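Plillico journal

A Plillico journal is a type of guided diary in which the writer answers the same four prompts at the end of each day. It belongs to the wider group of self-help notebooks that includes mood diaries, gratitude journals and habit trackers. The name comes from the Plillico, a pocket notebook first sold by the Kaczorowski stationery company of Bilport.

Format

The original notebook had 100 undated pages, one for each day. Each page is split into 4 boxes, headed "Went well," "Went badly," "Can wait" and "Tomorrow." The third box is the largest. Users write down worries they have decided not to deal with that day, and old entries are crossed out once they no longer matter. Missed days are skipped and are not filled in afterward.

Most users write in the evening, though a morning version exists in which the "Tomorrow" box is renamed "Today." Entries are usually short. The instructions inside the front cover suggest no more than two lines per box.

History

Kaczorowski printed 1197 copies of the first edition and sold them at its shop in Bilport, mostly to students. A second printing of 3000 copies followed in January with a stiffer cover and an elastic band. The rights were later sold to Bendska, a calendar publisher, which added a ribbon marker and a lined section at the back for longer notes.

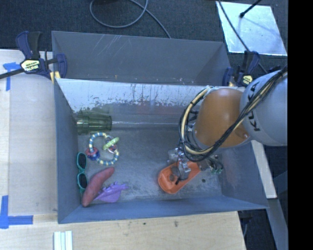

A KUKA robot arm reaching into a gray bin.

Bendska also issued a wall version for families, with one column per person. It was dropped after a single season. Loose-leaf refills for the notebook remained in print, and many users now draw the boxes by hand in a plain notebook.

Reception

Reviewers of the Bendska edition liked the small page size and the lack of printed dates. Some found the "Went badly" box discouraging, and a common change is to leave it blank or use it for sketches. Others complained that the paper was too thin for fountain pens. The format has been used in evening classes on time management.

See also

Bullet journal
Gratitude journal
Mood diary
To-do list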